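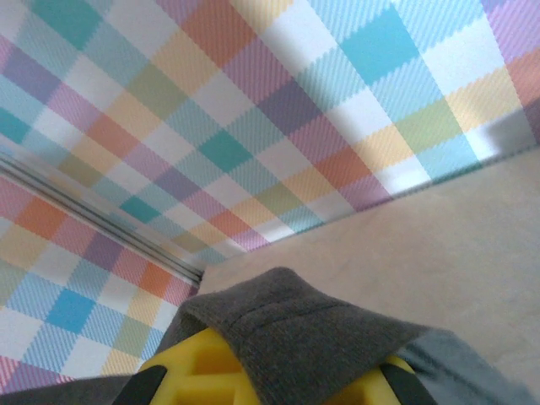

How do you stop moles wrecking a lawn without poisoning anything?

Find the run they use every day, put a tunnel trap in it, and check that trap morning and evening until you've got your mole. The rest is patience and a trowel.

I've been at this for years on our bit of ground at Irkenmont, and I used to go at it all wrong. I'd dig straight into the newest molehill, shove a trap in and wonder why I caught nothing but soil. A molehill is only the spoil heap! The mole itself is off along a main run, usually beside a fence, a wall or a path.

So, start with a probe. Mine is an old metal rod (a long screwdriver does nicely). Push it into the ground between two fresh hills, every few inches, and wait for the moment it suddenly drops. You've found the tunnel. Tread it down lightly with your heel and come back next day. If it's been pushed up again, the mole is still using it.

Now cut out a neat square of turf just big enough for the trap, and keep it to one side. Scoop out the loose earth and feel along both ends with your fingers so you know which way the run goes. Wear gloves, ones you've rubbed in soil first.

I use the half-barrel sort from Brateo, though I had a pair of Tabrizi scissor traps before that and they did fine in heavy clay. Set it, line it up with the tunnel, firm a bit of soil around the ends and cover the lot so no light gets in. Light in the run and the mole just plugs it up with earth, trap and all, very annoying.

Mark the spot with a cane! I lost a trap for a whole winter once and found it with the mower.

If there's nothing after four days, move it. Don't keep lifting it to fiddle, either. February and March are my best months.

Do check the rules where you live before you set anything, and keep dogs and children well away.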